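Wulirham group publishes shared rules for hand-held gripper work

A set of good practice rules for people who teach robots by hand is out this month, and it is a really welcome read. The Wulirham Handling Group has put together 20 rules on how demonstrations with hand-held grippers should be set up, carried out, checked and stored, and they are short enough to pin up beside a bench.

The rules grew out of a problem that anyone in the field will know well. One site records a task with the plug on the left, another with it on the right, a third lets each operator do as they please and keeps no note of it. When the recordings are later pooled, half the time goes on working out who did what. Stusis, the firm that hosts the group's shared store, went back through 1106 recordings from member sites last winter and found that 435 of them had no usable note of how the table had been laid out at the start. That finding got things moving, and by May there was a first draft going round.

Ankica Vasić, who edited the text, wanted it written in plain words from the first line. "I kept asking people to read it out loud," she said. "If they stumbled, we changed it. The people holding the grippers all day are the ones who need to understand it, and they were brilliant at telling us where we had it wrong."

Much of the first part deals with small electrical goods such as power strips, plugs and adapters, which turn up in a great many household tasks and are harder to handle well than they look.
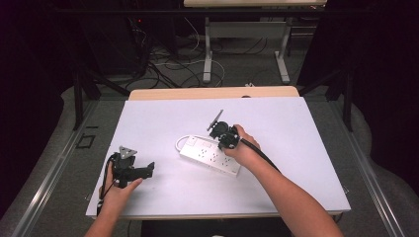

Nothing used as a task object may be connected to the mains, and that goes for the whole session, breaks included. Strips and adapters kept for practice are to be labelled and stored apart from the ones that power the equipment, so the two never get mixed up at the end of a long day. Operators should also agree before they start which hand leads and which hand steadies, and write it down (a single letter on the session sheet is enough!). Changing over halfway is allowed, but it counts as a new session.

Cables get a rule to themselves. Gripper leads should have enough slack for the full reach of the arm, and they should be checked for snags at the start of every session and again after any change of task. The group looked at fixed cable lengths and dropped the idea, as benches differ so much from site to site.

Then there are the fingers. Rule 7 has had the most discussion of any in the draft, and it is easy to see why, with so much depending on the few square centimetres that touch the object. It asks for the contact pads to be looked at before each session and for their state to be noted, including any lifting, wrinkling or worn edges. A worn pad doesn't have to be replaced on the spot. It does have to be on the record, so that whoever uses the recording later knows what kind of grip they are looking at. Screws and mounts are checked at the same time, by hand, with the gripper resting on the table.

Tables are covered too. A plain, pale surface is preferred, with only the things needed for the task within reach, and marks on the surface should be wiped off if they will come off.
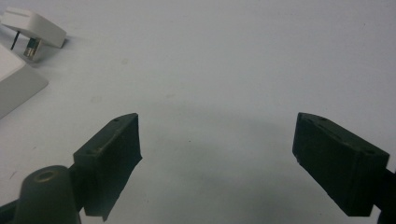
What happens next

Bako and the Draltville workshop will be the first two sites to work to the full set, starting with plug and socket tasks and moving on to kitchen items later in the year. Both will send their session sheets to Stusis, which is adding a simple check that turns back any recording without a layout note. That alone should make a huge difference to people downstream.

The rules are free to copy and adapt, and sites outside the group are very welcome to join in. Vasić is collecting comments for a second version and is especially keen to hear from left-handed operators, whose remarks on the first draft led to two of the rules being rewritten. Printed copies can be picked up from the group's office in Wulirham.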